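From: Slavica Vukčević
To: playroom list
Subject: Re: Kitchen box for the Halalitz room

Gervasio Saavedra wrote on Monday:
> Can somebody tell me what is in the kitchen box now? I have up to 70
> dollars left for October and I don't want to buy a second colander.
> Also, did the plush food ever get separated from the hard food? The
> last list I have is from when we still kept it all in the Gosselin
> cupboard.

Gervasio,

Please don't buy a colander. We have the big oval green one and it takes up enough room already. The two black pans are fine too. The green slotted spatula goes with them, and I would like it to stay in the larger pan when things are put away, handle down. It doesn't fit in the drawer.

The food has not been separated. The ketchup bottle is plush and needs to go in the wash bag, and the hard pieces can be wiped with everything else. Until we have a second bin I have been keeping the ketchup on the plate so it doesn't end up under the pans.
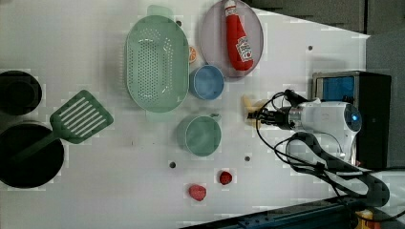 Kitchen things on the white table. Ketchup is on the plate, orange slice next to it.

For cups we have the light blue one and the pale green mug with the handle. I would spend the money there. Two children can pour and everyone else waits, and that is where most of the arguing starts. Plain plastic is fine, any color. Another plate would also help if there is money left over.

I would not get more fruit. The small red pieces roll off and I find them by the radiator. If you do order from Sondivov, their part number for the lidded bin is 2241 and it fits on the bottom shelf. I measured the shelf at 13 inches deep.

I can relabel the box once the bin comes. Send me your old list and I'll mark it up.

Slavica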